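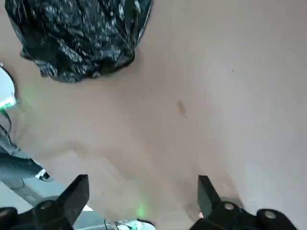 June 30, 2022

**Bench 3, stain and clear-out**

Started on the top of bench 3 this morning. The small brown mark near the middle has been annoying me for weeks. It's short and narrow with a blurry outline, and on a pale tan top the eye goes straight to it. There's also a dark speck further up toward the right. I'd always taken that one for a crumb.

Veerle thinks the brown mark is walnut stain from the Plurstead drawer fronts. I think it's tea. We didn't settle it. Looked back through the notebook for a spill and found nothing, but we don't write down spills. We should, at least the ones that land on a finished surface.

Order of work, mildest first:

1. Dry cloth. No change to the mark, nothing on the cloth.
2. Cloth damp with plain warm water, left lying on the spot while I sorted screws. No change that I could see.
3. Warm water and a drop of dish soap, small circles, then rinsed with a clean cloth. The edge may have gotten a little lighter. I wouldn't swear to it. The cloth came up faintly gray, probably just bench dirt.
4. Baking soda paste, left on for 20 minutes under a bit of plastic wrap, wiped off with no scrubbing.

Number 4 did something. The mark was lighter after, more so at one end than the other, but it was still there. I did it a second time before lunch and got less out of it than the first time. Stopped there for the day.

Did not use the scouring powder. The top is matte and even all over, and a polished patch in the middle of it would be worse than a stain. We have that exact problem on the bench by the door, where somebody went at a glue ring with the green pad and now there's a shiny oval that shows every time the sun is low. Also did not use acetone. I don't know what the top is finished with. Petico built these before I started here and the only paperwork in the drawer is a delivery note for order 1583, which lists the benches and says nothing about the finish. Veerle is going to call them and ask.

The speck came off with a fingernail.

**Bags**

Black bag is on the bench for the offcuts and rags from the clear-out. It belongs on the floor or on the hook, I know, but it's easier to sort into when it's at hand height. If you do it this way, wipe the bottom of the bag first. I've seen these pick up oil from the floor and print it on whatever they're set down on next, and for all I know that's where the brown mark came from in the first place.

Notes on the bags themselves, as we're nearly out:

- The current roll is from Pasico. Shiny, crinkly, holds its folds. Fine for paper, rags and sawdust. Not good with anything that has a corner on it. I had one split last week on a strip of edging.
- The old roll was duller and softer and stretched a long way before it tore. Nobody remembers the brand. The cardboard core is still in the supply cabinet but the label has come off.
- Sawdust wants two bags, whatever the roll. The dust gets out through pinholes and there's a line of it from the saw to the back door every time.

Veerle wants to go back to the thicker kind and pay more. I'd be happy with the thin ones if people would stop putting metal in them. Metal goes in the bucket. The bucket has been moved to the left of the drill press, and it has a lid now.

Do not put finish rags in the black bags. Oil rags get laid out flat on the rack outside until they're stiff, then they go in the metal can. I pulled a balled-up rag out of the bag today that smelled of linseed. I laid it out on the rack. I don't know whose it was and I'm not asking, just please don't.

**What came off the bench and where it went**

Things I had to find a place for, so people can find them again:

- Marking gauges: all in the top drawer, left side. The one with the loose screw has blue tape on it.
- Sandpaper: flat in the shallow tray, coarse at the back. Half sheets are kept, anything smaller was thrown out.
- Plurstead samples: on the shelf above the sink, wrapped in paper. They still haven't told us which color they want. If they call, the darker one is the one that matches their existing cabinets, and the lighter one is what they asked for.
- Small clamps: back on the rail. Six of them have no pads left. Cork would do for this, we have some.
- Pencils: the coffee can. Several were too short to hold and went in the bag.
- The Vandenberghe hinge box: I thought this was empty and nearly threw it out. It isn't empty, there's a packet of screws pushed down under the flap. Moved it to the hardware shelf and wrote SCREWS INSIDE on the end.

A drawing for the Vandenberghe job was under the sandpaper, folded, with measurements in pencil on the back. The measurements don't match the ones in the job folder. The depth is off by 3 mm. I put it in the folder with a note clipped on it. Somebody has to check it against the cabinet before anything gets cut, and it should be whoever took the original measurements.

**Light**

One thing I noticed while working on the mark is that it's hard to judge in the overhead light. From the stool it looked almost gone after the paste. Standing on the other side with my own shadow off it, it was clearly still brown. So I'd like everybody to look at stains and finish samples from both sides of the bench before calling them done. A hand lamp held low from the side is better again, especially on a matte top – you see the rubbed patches that way as well as the color.

I tested for rubbed patches with the lamp after the second round of paste. Didn't find one. There was a faint white haze from leftover baking soda, and it wiped off with a damp cloth. It took a couple of passes and a fresh cloth to get it all.

**Left to do**

- Veerle Dijkstra to call Petico about the finish. Ask whether alcohol is safe on it, and whether they sell a repair kit.
- If alcohol is all right, try it on the underside of the overhang first, where it won't show, and leave it overnight before going near the middle.
- If it isn't, one more round of paste and then leave it alone. A faint mark is acceptable on a bench. I'd still like it gone before the open evening in September, when we use this one for laying out the finished pieces.
- Order bags. Decide which kind first.
- Cork pads for the clamps.
- Check the Vandenberghe depth.
- Get a cutting mat or a sheet of brown paper for bench 3 and keep it down whenever there's stain or glue open. The paper roll is behind the door – it's wide enough to cover the top in one piece if you hang the cut edge over the back.

Added after lunch: Veerle rubbed the mark with a wet finger, smelled it, and says it's coffee. She has withdrawn the walnut theory. I don't think you can tell from that, but I've written it down. Petico's line was busy, she'll try them again in the morning.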